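How does an electric car slow down?

Have you ever let a bicycle roll down a hill and then squeezed the brakes? You can feel the bike getting slower. But where does all the speed go? It can't just disappear. Cars have the same question to answer, and electric cars answer it in a clever way.

Moving things have energy

Everything that moves has energy. Scientists call it kinetic energy. A heavy thing has more of it than a light thing at the same speed. A family car might weigh 1850 kilograms, so it carries a lot of energy even when it goes slowly through your street. When the driver wants to stop, this energy must go somewhere else.

The old way: rubbing

In a petrol car, the driver presses the pedal and two brake pads squeeze a metal disc behind each front wheel. The pads rub on the disc. Rub your hands together quickly and you will feel what happens next: they become warm. The car's energy turns into heat, and the heat goes away into the air. You can't use it again.

The new way: the motor works backwards

An electric car has a battery and a motor. When the car speeds up, electricity goes from the battery to the motor, and the motor turns the wheels. When the car slows down, the wheels turn the motor instead. Now the motor is making electricity — we say it has become a generator. The electricity travels back to the battery and is stored there. This is called regenerative braking. "Regenerate" means "to make again".
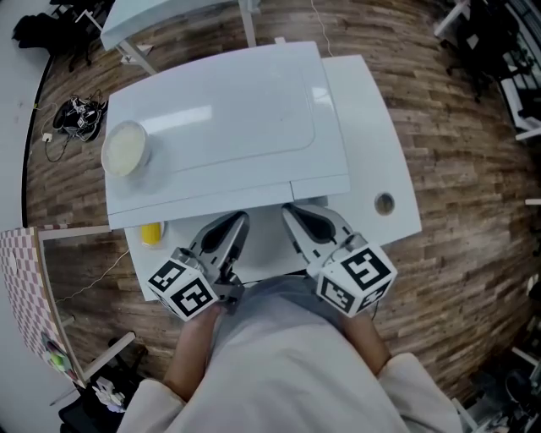 Two hand-held grippers and a large white machine.

Turning a generator is hard work, and the wheels have to do this work. That is why the car gets slower. In some electric cars you can feel it as soon as the driver lifts a foot from the pedal.

Does the car get all its energy back?

No. Some energy is always lost on the way, because the motor, the wires and the battery all become a little warm. Pushing through the air uses energy too. So an electric car still needs to be plugged in.

Electric cars also keep their ordinary brakes. The driver needs them for a very quick stop, for example from 60 kilometres an hour when a dog runs onto the road. They help too when the battery is full and has no room for more electricity.

Try it at home

Ask a grown-up if you have a torch with a handle that you wind. Turn the handle with the light off, then with the light on. Is one harder than the other? In many torches you will feel a difference — your arm is doing the job of the car's wheels.

Words to remember
Kinetic energy: the energy of a moving thing.
Generator: a machine that makes electricity when it is turned.
Friction: the force between two things that rub together.

Written by Ro-un Kwak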